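Kakix window bear in blue: review

I bought this bear in February to replace an older one that had faded on the side facing the glass. The Kakix is sold as a window plush, meaning a small stuffed animal with a suction cup on a string. It comes in several colors. I got blue.

Construction first. The body is short plush all over, with a smoother and slightly lighter fabric on the muzzle. The nose is glossy black plastic and the eyes are small black beads. There is a pale pink ribbon bow at the neck, sitting on the upper part of the chest. The suction cup is clear plastic and hangs from a loop of white string attached at the back of the head.

The stitching is decent. On mine the seam across the muzzle is straight and the ears match. I found one loose thread under an arm and trimmed it with nail scissors, and it hasn't opened up since. The stuffing is even in the head and a bit thin where the legs join the body, so the legs move around more than I expected. The feet end in flat pads. They look as if they should help it stand, but they don't. It will sit against a row of books if you bend the legs forward first.

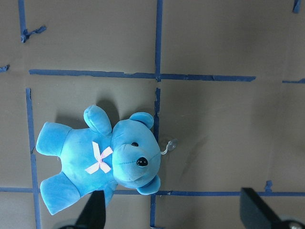

The color is a strong blue, closer to turquoise in some light. The listing called it "sky," and I think that's fair in daylight. Under a warm bulb it gets duller and the pink of the bow mostly disappears. If you are matching it to a room, check it next to a window before you cut the tag off.

The suction cup is the part most people will be buying this for, so I tried it in a few places. On clean window glass, with the cup wiped and pressed down hard, it held for 35 days before I took it down myself. On bathroom tile it stayed up overnight and was on the floor by morning. On a painted door it never really gripped. None of that is unusual for a cup this small. A dab of water on the rim helped on the glass and did nothing for the tile.

My sister-in-law, Roya Karimi, had one in the rear side window of her car and drove 800 miles with it. The cup let go 2 times, both on cold mornings. She said it was otherwise fine, though the bear turns on its string and faces outside half the time. Mine does the same. The loop is fixed at a single point and the head is heavy compared with the rest of the body, so it settles however it wants to. A second stitch to hold the loop flat would fix this, and I may add one.

The older bear was an Erkden. That one had embroidered eyes, a bigger cup and a stiffer body. It hung straighter and was less nice to hold. The Erkden cup was also removable, with a little hook, while the Kakix cup is tied on. If you want the bear as a plain toy with no cup you have to cut the string, and then you have a short white end to tuck in or snip.

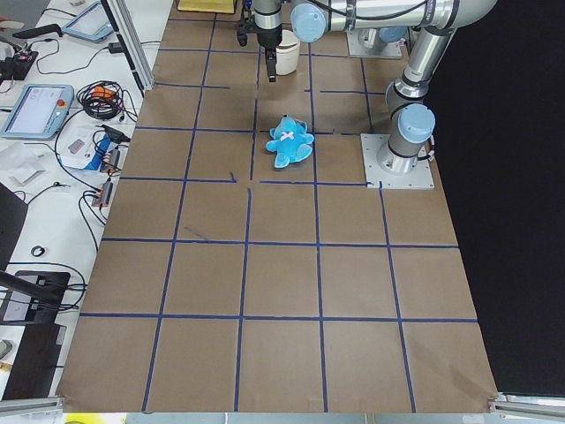
I washed it once by hand in cool water with a little dish soap. No blue came out. The plush flattened while it was damp and came back after a brush with an old toothbrush. The ribbon stayed wrinkled and I had to press each loop between my fingers. It took a day and a half to dry on a towel. I wouldn't put it in a machine with that cup attached.

A note on age. The eyes are small hard beads and the nose is plastic, and there's the string as well. I tugged on all of them and nothing shifted, but I still wouldn't give it to a baby or a toddler. For an older child it's a good size to carry around, light and soft enough for a backpack. The cup does catch on things in the bag – pencils mostly.

Packaging was a clear bag with a cardboard header. The header has a care label printed on it in very small type, so read it before you throw it away – there is no cloth label on the bear itself.

Good: soft plush, strong color, tidy face, washes well.
Not so good: turns on its string, cup only works on glass, thin stuffing at the legs, bow creases easily.

I would buy it again for a window. For a car I'd look for one with a larger cup, and for a small child I'd get something with stitched eyes. Kakix also sells the same bear in yellow and in gray, and I can't say whether those colors hold up in the wash.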